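Boards > Live Music > Gig Reports and Tours > Gurkitz at the Zalinmont, 29/07/2024

tramstop_lena
I went alone to see Gurkitz at the Zalinmont and I am still thinking about it. English is my third language, so please forgive me if some music words are wrong. They played 13 songs and the colour of the lights changed only between songs, never inside one. I liked this very much, because I could listen without being dazzled. My favourite was the slow one from the second record, where the bass stops and only the organ stays.

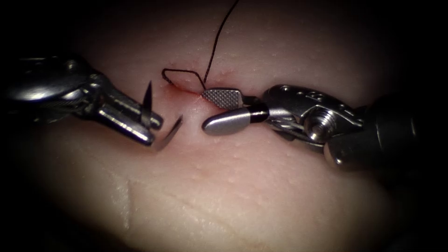

The support was Savchuk, a duo I did not know before. They had 2 keyboards and no drummer. In my opinion they were too quiet for a Zalinmont crowd, and people near the bar talked through the whole set. I felt a bit ashamed for them.

bricklane_oz
Glad you liked it, but I can't agree on the lights. Looked half asleep to me. I saw the same tour in April and they had a proper show going. Did they do "Cirkley"?

tramstop_lena
Yes, as the last song before the encore. It was longer than on the record, with a new ending. I do not know if I prefer it.

mothballs
The new ending is awful. It goes on and on and the singer leaves the mic. Savchuk were the best thing on the night for me, I bought the tape at the table straight after. Number 144, hand-stamped.

bricklane_oz
A tape. In 2024. What do you play it on?

mothballs
On a tape player, mate.

tramstop_lena
I must defend the long ending a little. On the record the song finishes too early, and I always had the feeling that somebody closed the door on me. At the concert I could stay in it. But I understand that if you stand at the back, with the talking, it is perhaps only noise.

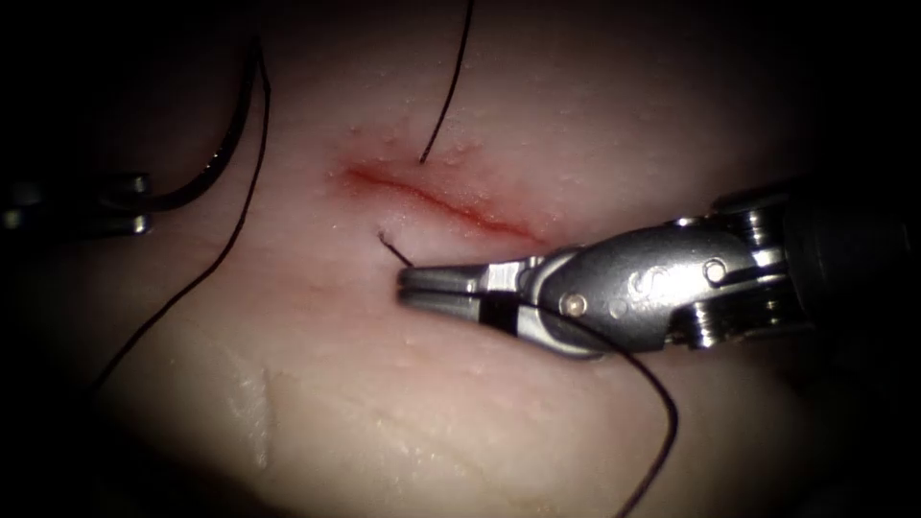 The instruments on either side of the cut.

mothballs
I was at the back, so fair enough. The sound there is mud. They should put a curtain on that wall like they had before the renovation.

quietrow
Capacity is 545 now according to the sign in the foyer, and it felt like every one of them was standing in front of me. Agree about the mud. Disagree about Savchuk, I nearly fell asleep.

tramstop_lena
Does someone know if Savchuk will play again this year as the main act? I would like to hear them in a smaller room, with chairs if possible.

mothballs
Nothing on the tape sleeve except an email address. I'll write to them and post here if they answer.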